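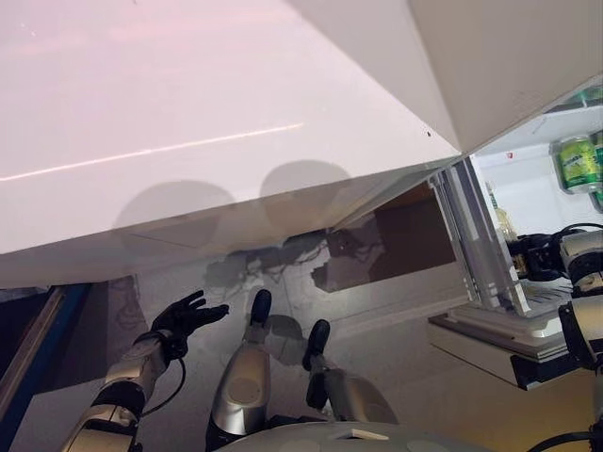
Search this site Enter keywords Go
Home | Programs | Grants and Reports | Get Involved | Contact

Community Meals and Home Food Safety
Progress report to the Hordiienko Fund
15/05/2024

Summary

The grant pays for a weekly meal delivery to older residents of Priria and for a short course on storing and reheating food at home. Deliveries have run every week of the reporting period except one, when the road to Tonunport was closed by flooding. The course started later than planned and is now on its second group. Spending is slightly under budget, mostly on fuel.

Meal deliveries

We now deliver to 201 households. The target in the grant agreement was 240 by the end of June, and we do not expect to reach it. Two housing blocks on the Tonunport side changed management in the winter, and the new office would not let us leave leaflets in the lobby until a new agreement was signed. Trinidad Cantero got that signature last month and sign-ups from the two blocks have started to come in.

The menu was changed once. Recipients told the drivers that the bean stew was too salty and that the portions of rice were too big for one person. The cooks cut the salt and moved to a smaller tray for single households. Fewer trays now come back with food in them, though we do not weigh the leftovers and can't put a figure on it.

Diabetic and soft-food meals remain the hardest part of the operation. They have to be packed first and labeled by hand, and a mix-up in the second month sent three soft meals to the wrong street. The meals were replaced the same evening. Labels are now printed in two colors and Maiara Barbosa checks them against the route sheet before the van leaves.

Home food safety course

Each course has four sessions and takes up to 15 people. The first group finished and the second is halfway through.

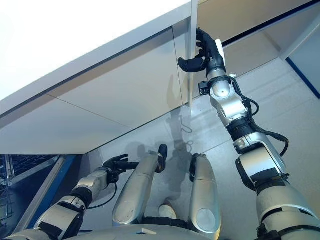
The session on storage was rewritten after the first group. The old version spent most of its time on bacteria and very little on what people have in their homes. The new version starts with where things are kept - dry goods, cleaning products, leftovers - and people draw a plan of their own kitchen before they get any advice. Many of them have a plain white counter with white cabinets under it, and the low cabinets are where the trouble tends to be, with flour and rice pushed to the back and forgotten. Several people in the first group said that bending down was the real problem, so the handout now suggests keeping everyday items at waist height and using the low space for pots.

The reheating session is mostly unchanged. We dropped the part on slow cookers and added more time on microwaves, which was the main request on the feedback forms. Quyên Từ translated the handouts into Vietnamese, and Thắng Âu repeats the main points in Vietnamese at the end of each session.

Attendance fell off in the third session of the first course. It clashed with a clinic day at the health center, and we have moved the second course to avoid this.

Budget

Spending to date is some 70 percent of the award. Fuel came in lower than planned after the two northern routes were joined into one. Packaging cost more, as our supplier, Prerkar, raised the price of lidded trays at the start of the year. We ask permission to move the fuel saving to packaging. No other changes are requested.

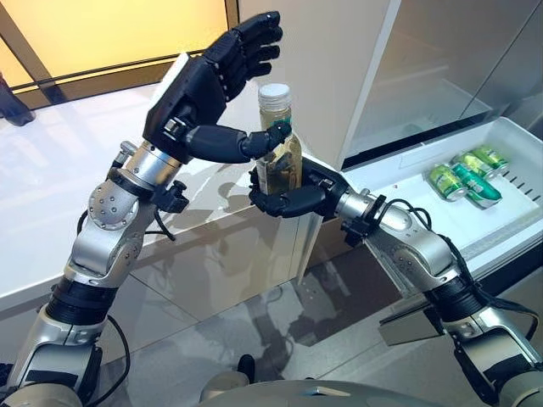

Priria Community Kitchen - Nutrition and Outreach Team

Next steps

Sign-ups at the two Tonunport blocks will continue through June, with one open afternoon in each lobby. The third course will cover drinks as well as food, including how long juice and milk keep once a bottle is opened and how much water people should have in the house in hot weather. The outline is written and needs a review by the dietitian.

The van is due for a brake inspection and will be off the road for one day. We have arranged to borrow a vehicle from the school district so that no deliveries are missed.

Household figures by street are kept at the office and can be sent on request. Questions about this report should go to Trinh Bùi, program manager.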